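We use cookies to remember your newsletter settings. Accept | Manage preferences

Workshop notes: block sets on laminated boards

The Stovville store has moved its printed block sets onto strip-laminated wooden boards for sorting and pushing exercises. The Mikkelsen set includes stars, cubes and cylinders in red, blue and green. Blocks are printed flat, and the layer lines are left unsanded on the top faces. Boards go on the worktable with the strips running left to right. Wipe with a dry cloth before each session; grit under a block changes how it slides.

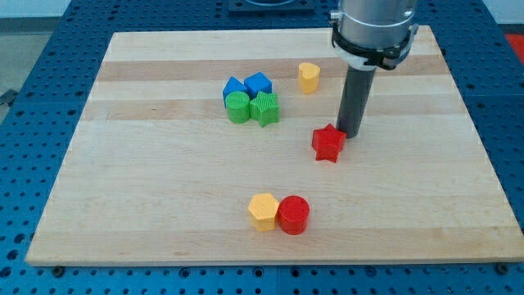

Þröstur Brynjólfsdóttir writes that the star is the hardest shape to push straight, and that her group now starts with the cube and leaves the star until the second hour.

Boards are oiled every 35 sessions. Wait overnight before putting blocks back on a fresh coat. Replacement blocks are stocked under part number 1072, boards under 631. Orders go to Fouad Smadi at the Hutby counter, before noon for same-day pickup. Chipped star points should be returned with the set so the whole piece can be reprinted.

Last updated: April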